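October 26, 2023

Meter read 1,771 this morning, so 624 kWh since the last entry. Too high for October. The heat pump log shows 6 defrost cycles overnight with the outdoor sensor never under 41 F, and I suspect the coil sensor before I suspect the board. Resistance at the terminals was off the chart in the Umesent manual. Ordered a replacement.

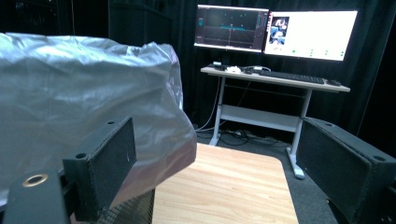

Macarena Urrutia called after lunch with her numbers from Urnach. Same model, one size down, 1,025 run hours and no fault codes. She has her curve set two steps lower than mine and keeps the bedrooms on a separate loop. I lowered mine one step — will leave it a week before touching it again.

Bled the upstairs radiators. Pressure dropped, topped up to 1.5 bar. Yurani wants the hall warmer, which means rebalancing the return valves. Not tonight.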